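Abelardo Cusi encorda raquetas y gestiona el material de una escuela de tenis. Antes trabajó en control de calidad de juntas de caucho, y de aquella etapa conserva la costumbre de anotarlo todo. Recibe en el almacén, una nave estrecha con estanterías a los dos lados y un termómetro colgado de la puerta. La conversación trata de un asunto que casi ningún club documenta: cuánto dura una pelota y con qué criterio se retira.

«La pregunta está mal planteada si se hace en semanas», dice. «Una pelota presurizada envejece desde que se abre el bote, se juegue o no. El caucho del núcleo es permeable. El gas sale despacio y no vuelve a entrar.» Por eso en su registro figuran dos datos separados, la fecha de apertura y las horas de pista. El segundo lo apuntan los monitores al devolver cada carro. El primero lo apunta él.

El método de ensayo es el clásico: caída libre desde 254 centímetros sobre suelo rígido y lectura de la altura del rebote, que en una pelota nueva debe quedar entre 135 y 147. Cusi utiliza una regla vertical fijada a la pared y un soporte del que la pelota se suelta sin impulso. «Si la sueltas con la mano le das giro, y el giro te cambia la lectura. Dos personas con la misma pelota obtienen valores distintos y luego discuten.» De cada lote de 40 ensaya una muestra, siempre en el mismo punto del suelo y a la misma temperatura, 20 grados. Las pelotas pasan la noche anterior en el almacén para igualarse.

La temperatura le preocupa más que la marca. En noviembre, con las pistas exteriores a primera hora, el rebote baja lo suficiente para que un alumno crea que el material está agotado. «Me devuelven carros enteros. Los dejo dentro, los mido al día siguiente y están en tolerancia. No había nada que retirar.»

El segundo criterio es el fieltro. Una pelota puede conservar presión y haber perdido pelo, en cuyo caso vuela más rápido y toma menos efecto. También ocurre lo contrario en tierra batida con humedad: el fieltro se esponja, retiene polvo y la pelota se frena en el aire. Para eso no tiene instrumento. Pesa la muestra en una balanza de cocina, compara con el margen reglamentario de 56 a 59,4 gramos y revisa la superficie con luz lateral.
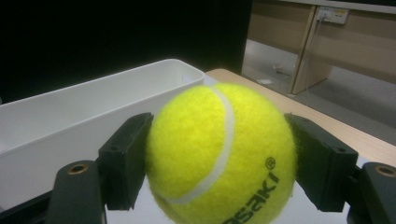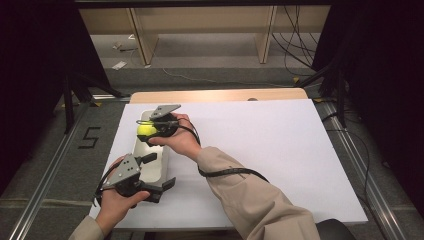 Sobre las pelotas sin presión mantiene una posición intermedia. El bote no es su referencia, porque la elasticidad procede de una pared de caucho más gruesa y no del gas interior. Aguantan mucho más en el carro y se retiran casi siempre por desgaste del fieltro. «Para la máquina lanzadora y para los grupos de iniciación me sirven. Para un jugador con el codo delicado, no las pongo. El impacto es más seco y lo nota en el segundo set.»

Ha probado también recipientes de represurización. El de Prorkow, con válvula de bicicleta, le dio una pérdida lenta por la junta de la tapa que corrigió cambiando el anillo por otro de mayor dureza. El de Dillent cierra mejor, pero admite pocas unidades por carga. Su conclusión es limitada: mantener la presión de una pelota recién abierta tiene sentido, y recuperar una ya caída rara vez compensa. «Sube el rebote unos días. El fieltro sigue siendo el que era.»

Le pregunto por la codificación. Cada lote lleva un punto de rotulador permanente, de un color por mes de apertura, marcado junto a la costura y lejos del logotipo. El rotulador sobre el logotipo no se distingue a los pocos entrenamientos. Las retiradas de competición interna pasan a los carros de clase; las de clase, a la lanzadora; las de la lanzadora, a un saco. Un lote no sube nunca de categoría, aunque mida bien.

El saco es la parte que tiene peor resuelta. Fieltro y caucho van pegados y separarlos exige maquinaria. Durante un tiempo los entregó a Safavi, un taller que tritura el núcleo para bases de pavimento, hasta que el transporte costó más que la recogida ordinaria. Una parte acaba cortada en cruz bajo las patas de las sillas de un colegio. El resto espera.

El registro completo está en una hoja de cálculo que empezó en el ordenador del club y que ahora se guarda en Wenia, el programa de reservas, en un campo de observaciones previsto para otra cosa. Cusi lo imprime cada trimestre. En la última impresión hay 19 lotes abiertos, 2 de ellos señalados para repetir el ensayo: la lectura se hizo con la puerta de la nave abierta y la temperatura no quedó anotada.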